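Chapter 9
Drying and Storing Knitted Headwear

9.1 Scope of the chapter

Chapter 8 dealt with the washing of knitted goods. A hat that has been washed correctly can still be spoiled in the hours that follow. Most of the permanent distortion seen in beanies, berets and similar items occurs while the fabric is damp, when the loops of the knit move easily and take up whatever shape they are left in. The chapter covers supports for drying, placement of the hat on the support, drying time, and storage between seasons.

The methods apply to hats without a stiffened brim or lining. Felted hats are treated in Chapter 11.

9.2 Terms used

Crown: the closed upper part of the hat, from the top of the cuff to the center point.
Cuff: the turned-up band at the lower edge. In most designs it is a double layer and dries more slowly than the crown.
Rim: the lowest edge of the hat as worn. On a cuffed hat the rim is a fold.
Pile: fibers standing above the surface of the knit. A hat with a fuzzy or brushed face is said to have pile.
Support: any object that holds the hat open while it dries or while it is stored.

9.3 Open-frame supports

A solid support, such as a bowl or a foam head, blocks the movement of air on the inside of the hat. An open frame of rods leaves most of the inner surface exposed. Purpose-made frames are sold for this use, but a desk rack or similar item will serve if it is stable, free of rust and narrower than the opening of the hat.

The rods must be smooth. Run a dry cotton cloth along every bar and over every welded joint before first use. Any point that catches the cloth will also catch a loop of yarn. Square corners are acceptable under a thick knit – under a fine one they should be padded with a folded towel.

9.4 Placing the hat

The hat is held at two points, opened, and lowered over the support from directly above. It should not be dragged sideways across the rods. Grip is taken through the full thickness of the fabric, never by the pile alone.

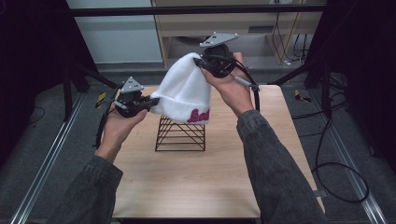
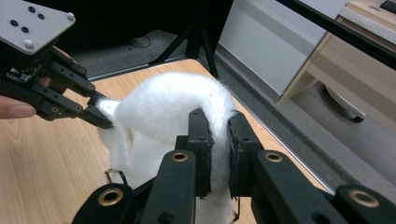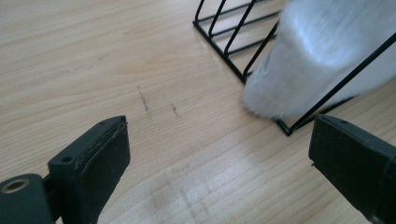 Figures 9.1 to 9.3. White beanie and black wire stand; Figure 9.1 shows the hat held just above the stand.

9.5 Procedure

1. Remove excess water by rolling the hat in a towel and pressing. Do not wring.
2. Set the support on a level surface, away from radiators and direct sun.
3. Turn the cuff down if it is thick. Lettering or embroidery on the cuff should face outward and lie flat.
4. Lower the hat over the support until the crown rests on the top bars.
5. Smooth the crown with the palm, working from the center point toward the rim.
6. Turn the hat a quarter turn after 2 hours, so that the same loops do not carry the load throughout.
7. Leave until the inside of the cuff feels dry at the seam. Re-form the cuff last.

9.6 Worked problem: drying time

A damp hat weighs 140 g after towel pressing. Its dry weight, recorded before washing, is 89 g. The water to be removed is therefore 140 – 89 = 51 g. If the hat loses water at a mean rate of 6 g per hour, drying takes 51 / 6 = 8.5 hours. Rates fall toward the end of drying, and the result should be rounded up to 9 hours.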